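Garach open day, October 6, 2019

Harawira opened its Garach workshop to visitors, and I went along for the fabric handling demo. Yaneth Sotelo ran it. She told us the arm had been set up for cloth for 2 months.

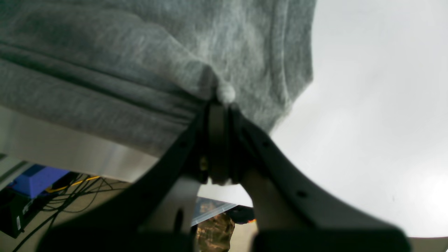

Gripper closed on a gathered bit of the gray fabric.

Soft material is hard to plan for, Sotelo said, as each grasp leaves it in a new shape. The talk took 60 minutes with questions. Most of them were about the finger pads and how often they get replaced.
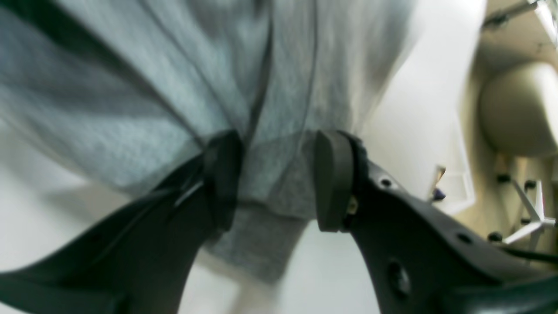
Gray heathered fabric pinched between the two black fingers.

The next open day is in December. Parking is behind the Patura building.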